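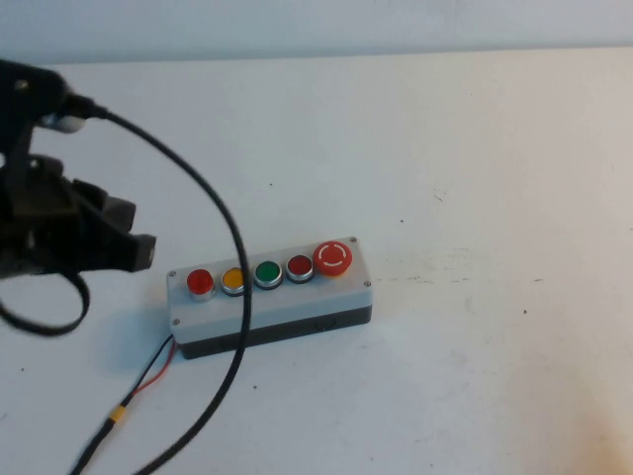
Unit 6: Push-button control stations
Z. Pîrvu, Hekisgate evening course

6.1 Enclosure
A control station has two molded parts, the lid and the base. The lid carries the actuators. The base carries the terminals and the cable entry. Corner screws hold the two together. Tighten them in diagonal order, a little at a time, or the gasket will seat unevenly.

6.2 Actuators
The bench station has five buttons in a row, light gray lid, dark base. Red is reserved for stop functions. The emergency stop goes at one end of the row, where a hand can find it without looking. Start and stop buttons are spring return. An emergency stop must latch and must be released by a deliberate action.

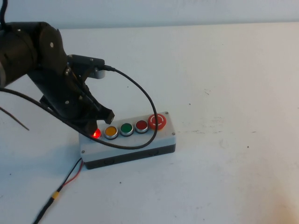
6.3 Contact blocks
Stop functions use normally closed contacts, so that a broken wire has the same effect as a pressed button. Start functions use normally open contacts. Do not mix the two on one terminal strip without labels.

6.4 Bench surface
Lids come off and small screws get lost. Work on a plain, light-colored top, cleared before the lid is opened. Put screws in the tray in the order removed.
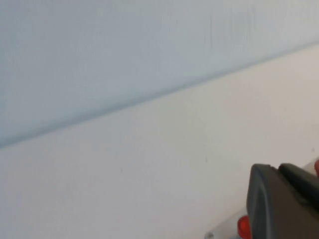

Fig. 6.3. White work surface against the wall.

Reading: Tudose, chapter 5, to the end of the section on wiring.
Exercise sheet due 12 December 2018.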